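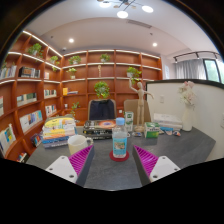 Fig. 4.1. Wrist view, bottle between the pads. Left and right pads are both in view.

Lecture 4: From wrist video to a grasp segment

These notes cover the offline side of the pipeline: what happens to a recording between the hand-held gripper and the training set. Calibration was dealt with in Lecture 3 and is assumed here. Code references are to the Solach toolkit, which is installed on the lab machines.

4.1 Inputs

Each recording is a folder with one video file, one inertial log and one gripper width log. The three have separate clocks. Solach reads the start stamps and puts everything on the video clock; width and inertial values are then interpolated at the frame times. Do not resample the video. If the width log starts later than the first frame, the leading frames are dropped.

The practice set for this lecture is called Stoltutside and holds 1,481 recordings. Use the split file supplied with it. Splitting by frame puts neighbouring frames of one recording on both sides and makes the validation error meaningless.

4.2 Camera pose

Pose comes from visual-inertial tracking against a map built beforehand. Tracking needs fixed texture at several depths. In Fig. 4.1 the bookshelves, the row edges of the books and the ceiling fittings are good sources of corners. The sheer curtains are not, as cloth moves and the weave gives weak matches. Leaves on the potted plants are usable if they keep still, but the matcher tends to confuse one leaf with the next.

The gripper itself must be masked. The pads and their plates are fixed to the camera apart from the opening motion, so any feature found on them votes for zero camera motion. The ribs on the magenta pads are high contrast and attract many features if left in. Solach applies a fixed polygon mask, drawn for the fully open position and widened by 5 pixels. Check the mask whenever a plate has been refitted.

Reject a recording if tracking is lost for longer than the limit in the config file. Short gaps are filled by interpolation on the pose, using slerp for the rotation part.

4.3 Target selection

The detector returns a box, a class score and a mask for every object it finds. On a table like the one in Fig. 4.1 the bottle and the mug stand side by side and both may score well, so the highest score is a poor rule. We use the region between the pads instead:

a) project the two pad tips into the image using the width reading;
b) form the strip between them;
c) keep the mask with the largest overlap with the strip;
d) if no mask overlaps, mark the frame "no target".

Clear plastic is a known weak point. The mask often covers only the cap and the label and leaves out the body, where the detector sees whatever lies behind. Step (c) still works in most cases, but the mask centroid is then not the centre of the object and should not be used as the grasp point. Stereo depth has the same fault.

4.4 Finding the segment

A grasp segment starts at the approach and ends at release. The width signal w(t) is low-pass filtered and differentiated. Closing is flagged when the rate goes below a negative threshold; contact is taken as the first sample after that where the rate returns to near zero while w stays above the fully closed value. A single frame with an object between the pads does not tell you whether contact has been made. Use the width, not the picture.

Segments are cut or padded to 96 frames. Padding repeats the last pose and sets the valid flag to 0. The loss must be multiplied by this flag; Dervishi, the trainer used in the lab sessions, does so by default, but the Moltetti export does not carry the flag and it has to be written to a separate file.

4.5 Exercise

Run the segmenter on the first 500 recordings in the training split. Plot the distribution of segment length before padding. Repeat with the gripper mask switched off and compare the number of tracking failures. Hand in both plots and the config files to Stavros Bošković before the January lab session.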